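**Re: [small-cell-users] Two-arm tabletop kits: anyone running the Siqueira?**

November 7, 2019

On the list, a member from Grarnbridge wrote:

> We have money for one two-arm bench kit this year and are down to the Sanotel and the Siqueira. The Sanotel dealer was helpful but wants us on a yearly support plan. I can't find much about the Siqueira outside of its own brochure. Does it hold up? Can it deal with thin stuff like paper and card? Our work is mostly light packing, and that is where our old single arm fell down. Also, how bad is the setup?

We have had the Siqueira kit at Wanmont since May, so I can answer some of this. I haven't used the Sanotel and won't guess at it.

Setup first. It took two of us 2 days, and most of the second day went to cables. Both arms bolt to the front rail, and the wiring comes down to the same rail. Leave more slack at the elbows than the manual shows. We tied ours too tight, and one arm kept stopping short on long reaches until we redid it. The manual covers this in one line near the back.

The small boards on the front rail are easy to bump when you lean in. I would put some kind of guard over them before you let a lot of people use it. We put down clear plastic sheeting, and it doesn't cover everything.

We run ours with both grippers working in the middle of the table, over the box, and a card held between them. 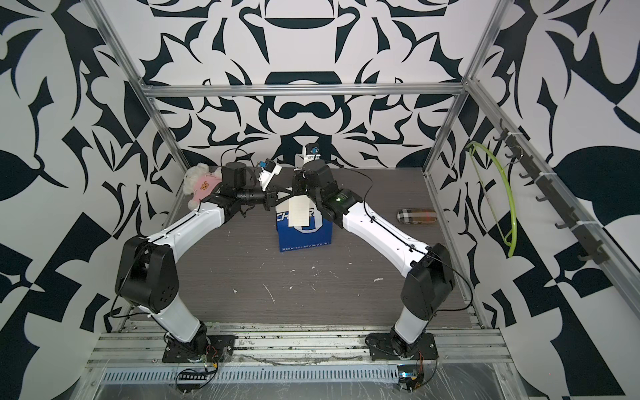 For the thin stock question, the short answer is yes, with some work. Out of the box the grip force is set for solid parts, and it creased every card we gave it. The setting goes from 1 to 12 and ours now sits at 2. At that level it will hold card and thin strips well enough for our jobs. Anything glossy still slides. If most of your stock is coated, ask the seller for a trial before you pay.

Picking a single sheet up off a flat table is the weak spot. The fingers are rounded at the end and don't get under an edge. We stand the paper up, or let it hang over something, and have the arm take it from there. Handing over from one arm to the other is better than I expected, as long as you slow both arms down for it. The default speed is too fast for anything that bends.

Stickers are harder than card. The backing curls, and a curled strip can end up anywhere. The cameras at the grippers help a lot with this, and I would not buy the kit without them. From the side view alone it is hard to tell if you have the strip or just the film next to it. 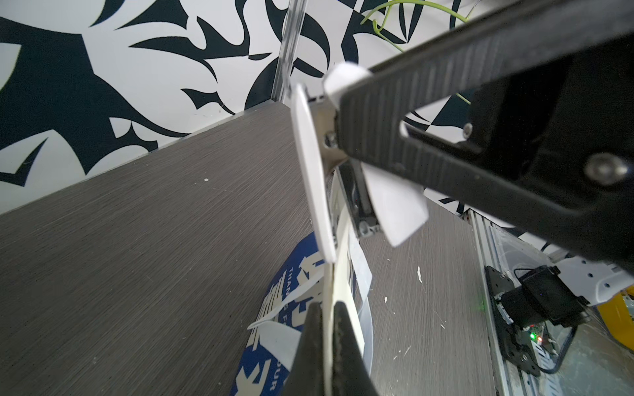 Wear has been fine so far. We changed the finger pads once, after 9 weeks, and that was our own fault for running the high grip setting all that time. The second set is still on. Pads are sold in pairs and you need a small driver to swap them. Check the screws on the gripper housing while you are in there. One of ours had backed out a little.

Support is by email only. I have written to them 2 times. The first answer came the next morning and fixed the problem. The second took much longer and told me to update the software, and I had already said in my message that I had. There is no yearly plan, so that may matter to you given what the Sanotel dealer is asking.

Things I don't like:

- The software forgets the camera settings after a power cut.
- The stop button is on a short lead. We bought a longer one.
- The table surface marks easily and shows every crumb. Bits of paper collect on it, so keep a brush nearby.

Would we buy it again? For light packing at low speed, yes. If you need to go fast, I'd keep looking.

I can send our grip and speed settings off list if you want a starting point. You will still have to tune them for your own card.

Wanmont bench group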